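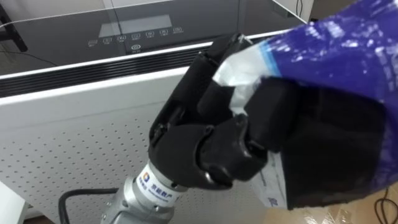

A bag and the glass top of a white appliance

Laundry and Utility Rooms > Washers
Page 1 of 1

iulian_b
Posted Thursday, 7:12 pm
Moved the refill bags next to the washer last week and want opinions before I make it permanent. I buy detergent in soft plastic bags, the glossy crinkled kind in the photo, purple. White appliance with a dark glass top and a row of touch buttons under the display. Questions:
1. Is it OK to rest a full bag on the glass while opening it?
2. Do you decant or pour straight from the bag?
Mine weigh 3,000 g full, per the kitchen scale.

lemlemw
Posted Thursday, 7:40 pm
1. No. The weight is fine, the grit is not. Anything that has stood on a utility room floor picks up sand on the bottom seam, and dragging it over glass leaves hairlines. Put a folded towel down first.
2. Decant. A bag that size folds over at the corner once it is half empty and you lose control of the pour.

Gidey40
Posted Thursday, 8:05 pm
Disagree on decanting. Every transfer is a chance to spill, and you end up with an unlabeled jug. Cut the corner small, pour, fold twice, clip. I use a Lutetti bag clip, the wide one. Two years, no leaks.

lemlemw
Posted Thursday, 8:21 pm
Then label the jug. Masking tape and a marker.
Clips hold until the bag falls over on its side - then the liquid sits against the fold and creeps.

Gidey40
Posted Thursday, 8:30 pm
So stand it in a bin. Mine is a square one from Furthorpe, same footprint as the bag.

hiwot.w
Posted Thursday, 9:02 pm
Detergent on touch buttons is the bigger problem. Mine (a Jurnau, also glass on top) read a drip as a held key and went into child lock. Wipe with a damp cloth, then a dry one, with the power off at the wall. No scouring pads.
Also check the dose. I was pouring by eye and using 200 ml a load. The cup line for a normal load was 40.

iulian_b
Posted Thursday, 9:15 pm
200 explains the residue in mine too, I suspect. Will measure.
Leaning toward the bin plus clip. The jug means storing two containers.

lemlemw
Posted Thursday, 9:19 pm
One container. You throw the bag out.

Gidey40
Posted Thursday, 9:26 pm
Only if the jug takes the whole bag. Most of them don't.

sosina_a
Posted Friday, 6:50 am
Hold the bag by the top corner and support it underneath when you lift it. The side seams are the weak point. I split one carrying it by the middle.
Towel on the glass, agreed.

iulian_b
Posted Friday, 7:31 am
Bin ordered. Will report back on whether the fold creeps.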